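Stosudham workshop asks neighbors to lend a hand, and a kitchen shelf, to teach a robot

If you walk into the old seed hall on the east side of Stosudham on a weekday morning this April, the first thing you are likely to be handed, even before the coffee, is a gripper. It has a handle you hold much as you would hold a garden tool, two black fingers out front that open and close when you squeeze, and a small camera that looks down between them at whatever you are picking up. Then somebody will point you at a table and ask you, very kindly, to put things away.

The group behind it is called Fellon, and it has been in the building for 2 years, mostly keeping to itself and fixing up the roof. What its people are after now is examples, and a great many of them. They want to train a program that can steer a robot arm through ordinary household jobs like clearing a counter or filling a shelf, and they have decided that the best teachers are people who already do those jobs without giving them a thought. Every time a visitor picks something up and sets it down again, the camera records it, and that short recording goes onto the pile with a line of plain text saying what was done.

By the end of last month the pile had reached 922 recordings that were good enough to keep. Kevser Sezer, who runs the morning sessions and seems to know every visitor by first name, told me she had hoped for more by this point, but she was cheerful about it. "We threw out a lot in the beginning, and that was our doing," she said. "We were telling people exactly how to hold their wrist and where to stand, and they got stiff as boards. Now we say, put it where you'd put it at home, and the recordings are so much nicer to work with."

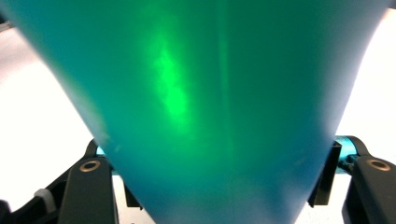 Dursun

Seen from the gripper's own camera, the work looks a good deal stranger than it does from a chair across the room. A big teal-blue object that lets the light through can fill nearly the whole view, with a bright green glow on it and the two black fingers coming up on either side, a little brass-colored ring near the end of each. Everything behind it is so bright that it washes out to plain white. A person glancing at that might have trouble saying what the thing is, and Sezer says views like it are part of what the program has to learn to cope with.

See-through and shiny things are a favorite subject in the hall, and I heard plenty about them over a very good slice of plum cake. A person can pick up a drinking glass in nearly any light, but a camera may see the window behind it, or the lamp overhead, and very little of the glass. So the group moves its tables around during the day, pulls the blinds up and down, and asks people to do the same small job again at a different hour. It is slow going - one of the regulars brings her knitting for the waits in between - but I didn't hear any grumbling.

So far 37 people have taken a turn, most of them from Stosudham and a few who drive over from Curnport when the ferry traffic is light. The youngest are students and the oldest had a long career in a bakery, and Sezer told me the baker's recordings are some of the steadiest she has. Each person is paid by the hour and gets a look at their own recordings before they go home. Anyone who would like one taken out can ask, and it comes out.

There is some testing going on as well, in the back room, where an arm on a stand tries the same jobs using what it has learned so far. I watched it for a while. It put a folded towel on a shelf quite neatly, and then it spent a long minute hovering beside a salt shaker and gave up. Sezer made a note of it and said they would ask for more salt shakers in the morning.

What the group would like most at this point is other people's kitchens. The hall has its own light and its own tables, and after this many sessions the program has seen a lot of both. Starting in May, Fellon plans to send 2 grippers out on loan for a week at a time, first to homes in Stosudham and then in Curnport, with a short lesson at the door and a phone number to call if something sticks. Households don't need to tidy up first, and Sezer would be happier if they didn't.

Morning sessions start at 9:30, and the side door is the one that's open. Sign-up sheets for the home loans are on the table just inside.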